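Pasico Opens Holiday Card and Craft Program to Every Branch Library in Plodadthorpe

October 2019

PLODADTHORPE – Pasico, the paper and craft supply company, will provide free materials for holiday card making at all 5 branch libraries in Plodadthorpe this season. The program, called Kokora, ran at 2 branches last year.

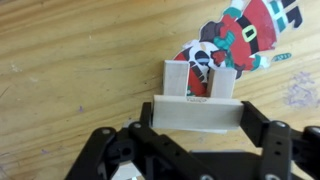 Jonalyn Barredo said the evening hours were what made the difference for her family last winter. Her shift ends at six, and most children's activities in town are over by then. She said her two sons made cards for their grandparents and for a neighbor who had moved into a care home, and that they have already asked when the sessions start again.

Kokora sessions are open to anyone age four and up. Children under eight need an adult with them. Sessions last 40 minutes and no registration is required, although groups of more than ten are asked to call the branch ahead of time. Materials include card stock, envelopes, printed cutouts, glue sticks, washable markers and safety scissors. Everything made at a session can be taken home.

Pasico began the program after branch staff told the company that their holiday craft supplies ran out early in the season. Libraries had been buying materials from their general programming budgets, and the smaller branches often had to cancel the last sessions before the school break.

"We make this stuff a few miles away," said Renato Magbanua, community programs manager at Pasico. "It didn't make sense for the Hill Street branch to be out of card stock when we had pallets of it in the warehouse. We asked what they needed, they sent a list, and we filled it."

Much of the paper comes from production overruns and end-of-roll stock that would otherwise be sent for recycling. The company's finishing department cuts it to card size and packs it by branch. Envelopes and markers are taken from regular inventory. Last season, people at the two participating branches made 1691 cards. Pasico expects that number to go up with three more locations taking part, but has not set a target.

Cards can also be left at the branch for delivery. Each location will have a marked box near the front desk, and library staff will take the contents to Mangubat House, a residential care home on the east side of town. Residents there received cards from the program for the first time last year.

"People kept them up well past the holidays," said Honeylyn Mangubat, director of Mangubat House. "I had one gentleman with a card on his windowsill in May. We'd ask only that people leave off glitter, which gets into the bedding, and that they write large enough to be read without a magnifying glass."

Cards left for delivery should be unsealed and should not include a home address or phone number. First names are fine. Cards in any language are welcome, and Mangubat House has asked especially for cards in Tagalog, Swedish and Spanish.

New this year is a set of take-home packs for families who cannot get to a session. Each pack holds enough material for six cards and will be available at the front desk of every branch while supplies last. A library card is not needed to pick one up. Pasico will restock the packs once, midway through the season.

The company is also supplying a printed guide with simple card designs, including a pop-up tree, a folded star and a plain card with a pocket for a photograph. The guide was written by Ilham Liew, a product designer at Pasico, and tested with second graders before it went to print.

"The pop-up tree took four tries," Liew said. "The first version had too many folds and the kids gave up on it. The one in the guide can be done in ten minutes with one cut."

Schools and after-school programs in the Plodadthorpe area may request copies of the guide at no charge. Requests for bulk paper will be considered after the branch libraries have been supplied.

Session times differ by branch and are posted at each front desk. Every branch will hold at least one evening session a week. The Hill Street branch will hold its sessions in the downstairs meeting room, which has step-free access from the parking lot.

About Pasico
Pasico makes paper, card stock and craft supplies for schools, offices and retail stores. The company is based in Plodadthorpe.

Media contact
Valter Magnusson
Communications, Pasico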